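2025-12-07
Glykeria Kouris

Unit 6: Two hands, one controller. The planner gives each arm its own path, and a shared clock keeps them together.
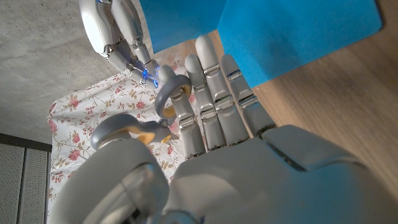
Why do we not plan for both arms as one big system?
Because the search becomes too slow. We plan each arm separately and check for collisions every 30 ms.

Force limits are set in the Ezzat config file, one for each finger. Begin with the low values. Clear film, like the sheet gripped by the right hand, is hard for depth sensing, so take its position from the fingertips. Please read chapter 4 before the lab.

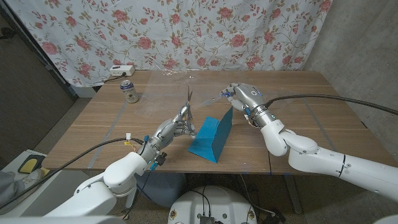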